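Gilmartin Court Residents' Association
Minutes of the November meeting, held in the ground floor lounge

Present: Barbara Nowakowski (chair), Darragh Daly, Mei Park, Volker Wunderlich, Jarlath Mac Mathúna (minutes).

The meeting opened at 7:15 p.m., the lounge having been locked until 7:10.

Minutes of the last meeting. Approved after Mr. Wunderlich asked that "shouted" be changed to "said." The secretary changed it to "said loudly" and the motion carried, 4 to 1.

Quiet hours. The present rule asks for quiet from 10 p.m. The chair had received 8 complaints since summer, 3 of them from Mr. Wunderlich and one of them about Mr. Wunderlich. Most concern sound coming through the bedroom walls on the east side. Ms. Park said that a good many residents now work, watch shows and take calls from bed, and that a wall built in the sixties was never meant to stand up to it. She has heard both halves of her neighbor's calls with his sister and feels the sister is in the right.

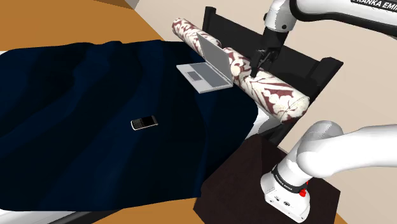

Mr. Daly proposed headphones after 9 p.m. Mr. Wunderlich asked who would check. Mr. Daly said people could be trusted. There was a pause, which the secretary records for completeness. The proposal was amended to "headphones are encouraged" and passed with no one against it, or much for it.

Mr. Wunderlich then moved that the rule also cover piano. The only piano in the building belongs to Ms. Park. The motion found no second.

Laundry room. The Tudeck dryer is still out of order. Plullano came out, looked at it, and left a card saying they had come out and looked at it. The chair will call again. Until then residents are asked to stop taping notes to the machine. It knows.

Bike storage. Mr. Daly measured the space under the back stairs and says it will hold 9 bikes if the handlebars are turned. Mr. Mac Mathúna asked whose handlebars. Held over to the next meeting.

Hallway lights. The new timers are set to 60 seconds. Residents on the top floor report that this gets them as far as the third landing. Ms. Park offered to lead a practice climb. The chair will ask Burnamen, who put the timers in, whether they go any higher. Mr. Wunderlich said that in his day people carried a flashlight, and was asked if he would like to lend his. He would not.

Any other business. The lemon cake was Ms. Park's and was thanked. The plate is Mr. Daly's and he would like it back this time.

Actions
Chair: Plullano, Burnamen.
Mr. Daly: wording for the headphone notice, one page at most.
Ms. Park: nothing, by her own request.

The meeting closed at 8:40 p.m. when the hallway lights went out.

Recent items
Bike storage: sketch of the back stairs
Dryer update (no change)
Minutes of the October meeting, corrected
Lost: one plate, blue rim
Trash and recycling pickup over the holidays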